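Shelf work: how restocking jobs are changing at Drimura

Settimio Martinelli has managed shop operations at Drimura for long enough to have written the shelf-filling procedure twice. The first version ran to a single sheet and assumed that a person would read it. The second was finished in June and has separate sections for staff and for the handling arm, with a third covering the point at which one passes work to the other.

"The third section took longest," he says. "Each side was fairly easy to write down. The handover was where we had disagreements."

The arm was installed by Cumoneo and works on the packaged grocery and drinks shelving. Its task list comes from the stock system. Staff can stop it from a wall panel or from the handset carried by the shift lead.
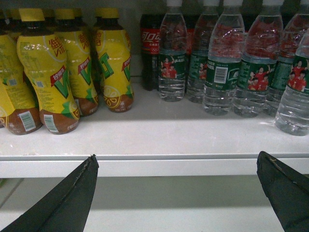 Martinelli's team divides products by how they behave when gripped. Rigid goods with a regular outline come first on the arm's list, and soft or irregular packs come last. Drinks are in the first group, though he does not regard them as simple. Lemon tea in yellow labels and clear water bottles with ridged sides may share one shelf, and the two need separate grip settings. Clear plastic also gives the vision software more trouble than a printed label does. "You get the colour of whatever is behind it," he says. "A red cola label seen through a water bottle is still red to the camera. We had to retrain on that."

The change for staff has been mostly in the order of the day. Under the old rota, two people filled drinks before opening and moved to dry goods afterwards. Now one person prepares the trays, checks the task list and deals with exceptions. An exception is any item the arm has refused, dropped or set down outside its tolerance, which for bottles is 6 mm.

Raymonde Doucette, a shift lead, handled most of the exceptions in the trial. She logged 531 of them over 200 hours of running. "I wrote down the product, the shelf and what I did about it," she says. "A lot of them were the same few lines. Once those were reported, the settings were changed and they mostly went away."

She lifts less than she used to and walks more. Her main objection concerns the handset, which sounds the same tone for a dropped item as for a finished tray. Cumoneo has agreed to separate the two, but the update had not arrived when we spoke.

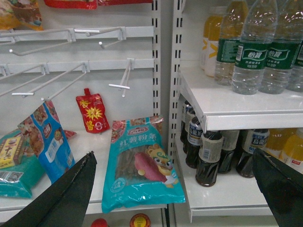 Zachary Lemieux
Staff writer, workplace technology

Soft packs remain the larger problem. A bag of sweet potato noodles has no fixed shape, and its centre of weight shifts as the contents move. Spouted pouches are awkward for a different reason, as the grip has to avoid the cap. Ravinder Wong, the integration engineer for Cumoneo, says the present two-finger design was chosen for bottles and boxes and then extended to bags by lowering the closing force.

"It's a compromise," Wong says. "With too much force you crush the contents, and with too little the bag turns in the grip. There is a usable range, but it's narrow and it differs by product."

Goods for hanging display are still put up by hand. Threading a punched hole over a wire hook was tested and dropped from the first phase, and Wong would not give a date for its return.

Pay was settled before installation. Staff who complete the exception training move up one grade, and no posts were removed, although one vacancy was left unfilled. Doucette thinks the training should be longer. It covers stopping, clearing and restarting the arm, but leaves out how the task list is built, so staff cannot always tell why a shelf has been skipped.

Martinelli accepts the point and is adding a page on it to the procedure. The next review will look at whether the person on exceptions should also be allowed to change the order of tasks, a right currently held by the shift lead alone.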